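Laundry Nook Check – Top Loader and Surroundings
Astham House, ground floor. Checked by Mervyn Whitlock, 1 July 2022
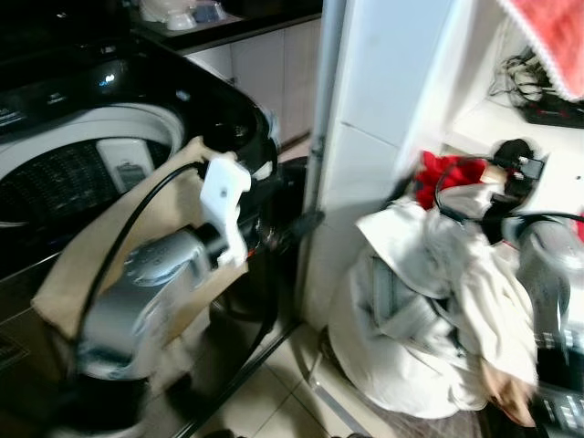
Item 3: top loader open, beige cloth over the front edge, storage nook to the right.

1. Lid and opening
OK. Lid opens fully and stays up by itself. No cracks, and the hinges are a joy after last year's pair!

2. Control panel
OK. Blue indicator light is on. The printed labels are getting faint, so I'd love a card on the wall with the program names in big letters.

3. Tub and drum
OK. Ran my hand around the wall and found no snags or sharp spots. White piece on the inside of the tub is firmly mounted. Please keep cloths clear of the rim before the lid comes down.

4. Hoses and leaks
OK. Ran a 15 minute rinse and the floor stayed dry the whole time – really pleased with this one. Hose clips are the Gavar type, spare set in the drawer.

5. Cords and plugs
ACTION. Black cables are tangled over the big white bag on the floor, with a plug adapter in among them. Coil them, tie them and get them up off the floor. The bundle on the white shelf is much better, more like that please!

6. Floor and walkway
ACTION. The white bag and the red cloth on top of it need a proper home. I measured 70 cm of clear walkway once the bag was moved, and that makes a huge difference with a full basket in your arms.

7. Counter and cabinets
OK. Cabinet doors all close flat. Cups and small containers could go further back from the machine side.

8. Towels
OK. Pink-red towel with the lace border is hung up high, well clear of the washer.

Result: 6 OK, 2 ACTION. Great progress since Staniforth did the last round. Items 5 and 6 to be rechecked in 12 days.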